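Visit report: Tustley paint and coatings works, open day, 12 Sep 2024

Attended by Babar Niazi and Ánh Tôn. The site makes water-based wall paint and a smaller line of metal primers. Visitors were admitted in groups of 30, and ours was the second group of the morning.

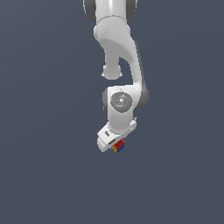
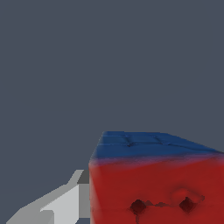 The color room was the first stop and took up most of the morning. Tustley mixes to order from a set of stock tints, and the wall chart by the door lists 1164 standard shades. The guide spent some time on the difference between a color as specified and a color as judged by eye. A deep, muted navy such as the top of the large cube, seen at a steep angle against slate gray, is the kind of shade that gives the matchers trouble: next to a bluish gray it reads darker and less blue than it does next to white. For that reason all visual checks are made in a gray-lined booth under three lamps, and each panel is viewed straight on and then at a low angle. Panels that match under one lamp and drift under another go back for a change of tint.

The instrument check follows the visual one. A bench meter reads the panel at five points and the average is logged against the batch number. Ánh Tôn asked about the tolerance for repeat orders. It is tighter than for new work, as a repeat can end up on the same wall as the original.

Mixing hall. Six vessels on a raised deck, with powder fed from bag stations below. Extraction was running throughout and the air was clear. Grinding is done in bead mills, and fineness is checked with a steel draw-down gauge at the start and end of each pass. We were shown a sample from early in a pass and one from the end. The difference was plain on the gauge. Noise on the deck was high enough that the guide's talk was given in the corridor afterward, and questions from the back were hard to hear.

The Mallard line fills cans from one to ten liters. Lids are pressed by a roller and every pallet is weighed before wrapping. Changeover from a dark shade to a pale one takes 107 minutes with the present wash cycle — the plant manager wants that cut before December. Rinse water is held in a tank and reused in the darker batches. The last rinse is treated on site.

The test yard is a sloping field behind the Brundadov building. It holds racks of painted boards facing south, the oldest of them out for 105 months. Chalking on the older whites comes off on a fingertip. Reds had faded most. The primer panels, scribed with a cross and left bare along the cut, showed rust creep on the cheaper grade and very little on the one sold as Mạch.

Points to follow up:

Ask for the wash cycle procedure in writing.
Get a price for a gray-lined booth of the same size.
Check whether our own panels are viewed at a low angle at all. Babar Niazi thinks they are not.

Lunch was in the canteen. Parking is limited and the lower lot floods, so use the upper gate.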